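包装与运输基础　第四讲：瓦楞纸箱的选用与内部固定

课程讲义，供课前阅读。本讲两个课时，十二月的复习课会再回到其中的计算部分。

一、纸箱为什么会失效

仓库里压坏的箱子，多数和纸板等级关系不大。常见的原因是堆码时上下箱没有对齐，箱角悬空。纸箱的抗压能力主要集中在四个竖直的棱上，中间的箱壁承重很小。箱子错开半个身位，承载力会明显下降，课上会用压力试验机演示。

第二个原因是湿度。瓦楞纸吸湿之后变软，同一批箱子在干燥库房和沿海码头的表现差别很大。做堆码计算时要先问清楚存放地点和存放时间，再去查系数表。

二、楞型

A楞高，缓冲好，竖向抗压也好，但占空间。B楞矮而密，平面抗压强，适合罐头一类较硬的货物。C楞介于两者之间。E楞薄，印刷效果好，多用于零售小盒。双瓦楞由两种楞型组合，常见的是BC和AB。

选楞型时先看内装物能不能自己承重。玻璃瓶、金属罐能承重，箱子只需要把它们拢在一起；散装小件、软包装不能承重，压力全部落在箱壁上。

三、案例：Clestdale 仓库的退货

Botach 是一家做办公用品的公司，货物从 Clestdale 仓库发往 Pleltdale。有一段时间退货里破损件偏多，负责包装的 Kerstin Hovland 把退回的箱子逐个拆开登记，共33箱。登记表分两栏，一栏记外箱状况，一栏记内装物状况。

两栏对照之后可以看到，外箱完好而内装物受损的情况占了大半。问题出在箱内空隙：为了减少纸箱规格，仓库把原来的五种箱子并成了2种，小件货物装进偏大的箱子，填充物又没有相应增加。运输途中货物在箱内来回撞击，外面看不出来。

她的处理办法是恢复一种小号箱，同时规定填充后合盖轻摇，不应听到移动声。这条规定写在装箱台的作业单上，没有增加设备。

讨论时请注意，登记表没有记录箱子在车厢里的位置，因此无法判断振动和跌落各占多少。这是原始记录的缺陷，作业里要写明。

四、内部固定的几种方法

隔板：适合同规格、数量固定的货物。隔板高度应与箱内高一致，否则不参与承重。

衬垫：纸浆模塑或发泡材料，按产品外形制作。开模有成本，批量小时不划算。

填充：揉纸、气垫、纸屑。灵活，但效果取决于操作的人。气垫在低气压环境会膨胀，空运时不要充满。

薄膜固定：把产品用弹性薄膜绷在一块纸板上，再放入箱内。适合形状不规则的轻型产品，回收时要把薄膜与纸板分开。

五、封箱

一字封适合轻货，工字封适合重货或长途运输。胶带两端应折过箱角，长度不少于五厘米。箱面有灰或受潮时胶带粘不牢，先擦净再封。

六、作业

1. 自选一件日用品，测量外形尺寸和质量，确定纸箱内尺寸、楞型和固定方式，写出理由，不超过两页。

2. 阅读 Strickland 编的装箱手册第2章，比较书中的空隙率定义与本讲的用法。本讲的空隙率指填充之前箱内未被产品占据的体积比例，书中的算法扣除了隔板体积，两者不能直接比较。

作业里的尺寸一律用毫米，先长后宽再高，注明是内尺寸还是外尺寸。去年有不少同学混用，结果算出的箱子装不进产品。

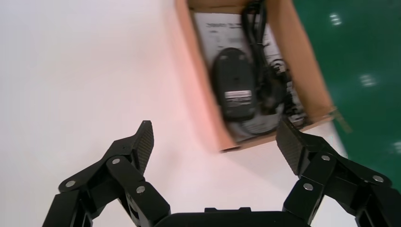 质量用千克，保留两位小数。草图可以手绘，拍照附在文末即可，线条要看得清。交作业时把测量原始数据一并附上，修改过的数字划掉重写，不要涂掉。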